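Clear Walls, Dark Lids

The toy storage at Kamlow runs to 21 bins on wire racks, and most of it was specified before anyone had decided what would go inside. Tane Mahuika took over the stock list in January and began with the containers.

His rule is simple. Translucent bins hold anything picked by color or shape: play food, cups, rings, soft fabric. Opaque dark gray totes go underneath and take the weight. Small pieces are kept in clear food containers with clip-down lids, stacked where a child can see the contents through the side.

Stack height is limited to what the bottom rim will carry without bowing. A narrow box on a wide one is acceptable – the reverse is not. Lids double as sorting surfaces during put-away.

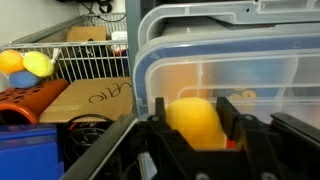
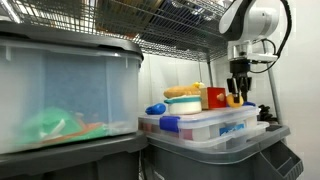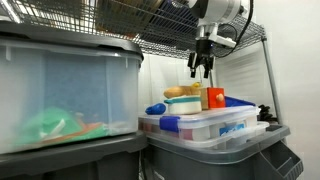

Moffat, who ran the same shelves for nearly 12 years, disagrees about the frosted plastic and says that cloudy walls give you a color and very little else, so every bin still needs a label in large type. Mahuika has since ordered 307 of them, printed on matte stock that can be peeled off and moved.

The remaining problem is clips. A locking clip works loose with repeated opening, and spares are rarely sold separately. Kamlow now keeps 2 complete lids in reserve for each container size, stored flat on the top shelf. Labels go on the short side of the bin, below the rim, and are checked when the toys are washed.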